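Pedestal under desk stops chair going in, can it be moved?

Posted September 15, 1999

I have a desk with a light grey top and a drawer pedestal underneath on the right, grey sides and a beige wood-grain front. The desk is a Kistard, bought second-hand without instructions. The room has a plank floor and the chair is on castors. When I push the chair in at an angle, a leg of the base hits the corner of the pedestal before the seat is under the top.

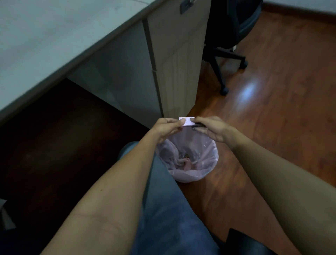
Uriel Bautista: Depends whether the pedestal carries the desk or only stands under it. On the older Kistard range it was a separate unit held by 3 screws up through the top rail. Take the top drawer out and look upwards with a torch. If you find the screws, undo them, empty the other drawers and slide the unit along on a folded blanket. Don't drag it bare over boards, the bottom edge will mark them. If there are dowels and no screws, the side panel is holding up the desk top and you must leave it where it is.

Check the width before you start. You want 30 mm clear on each side of the chair base at its widest, measured across the legs and castors, not the seat.

Second answer

I had the same thing with a Tesitz desk. Moved the drawers to the other side, fine ever since. Old screw holes don't show unless you lie on the floor.

Third answer

A smaller base is the other way. Solís sell one with shorter legs but the chair tips more easily — I would not fit it to anything with a high back. Also change to soft castors while you are at it. Hard ones are for carpet and will wear the varnish in up to 6 months.

Added by the person asking: screws found, one of them rounded off. Will try a larger driver first.

Related questions
Sturnari filing drawer will not lock
Castor stem stuck in chair base
Filling screw holes in a desk top
Felt or rubber feet on varnished boards

Contact us | Copyright notice | Back to top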